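Martes, 12 de enero de 2021

En diciembre me propuse aprender a nadar de verdad. Sé flotar, sé llegar de un lado al otro, pero siempre con la cabeza fuera del agua, como nadan los perros. En mi ciudad de origen no había piscina cubierta y el río estaba frío casi todo el año, así que llegué a adulta con esta técnica y con bastante vergüenza.

La piscina de Fulatby queda a 30 minutos de mi casa en el autobús 191. Ahora se debe reservar la calle por internet y solamente dejan entrar a pocas personas por turno. A mí esto me conviene, porque tengo la calle casi para mí sola y puedo tragar agua sin testigos.

Compré unas gafas Marchuk que me dejan dos círculos rojos alrededor de los ojos hasta la hora de comer. También compré un gorro de silicona, marca Musteck, y tardé tres sesiones en comprender que se pone con las dos manos y desde la frente hacia atrás. La primera vez me arranqué un mechón de pelo.

Lo más difícil es la respiración. Yo guardaba el aire debajo del agua y después quería soltarlo y tomarlo todo en el mismo segundo. En un foro leí que hay que soplar despacio mientras la cara está dentro, como quien enfría una sopa. Practico en el lavabo, por las noches. Mi vecina de abajo debe de pensar cosas raras de las cañerías. 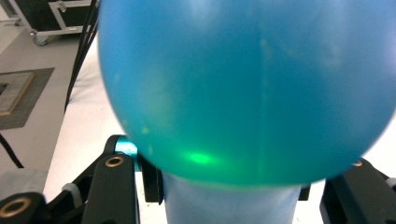

*Tiempo de lectura: 3 minutos*

El color azul me persigue desde entonces. Sueño con azulejos, y en el sueño la línea negra del fondo no se termina nunca.

La semana pasada hice por primera vez un largo completo respirando cada tres brazadas. Me agarré al borde y me quedé allí un buen rato, contenta y con el corazón muy rápido. El segundo largo fue un desastre - tragué agua a la mitad y terminé de espaldas.

El bono de invierno vale hasta finales de marzo. Si alguien conoce un ejercicio para no hundir las piernas, que me lo escriba en los comentarios, por favor. He probado con la tabla entre las rodillas y se me escapa.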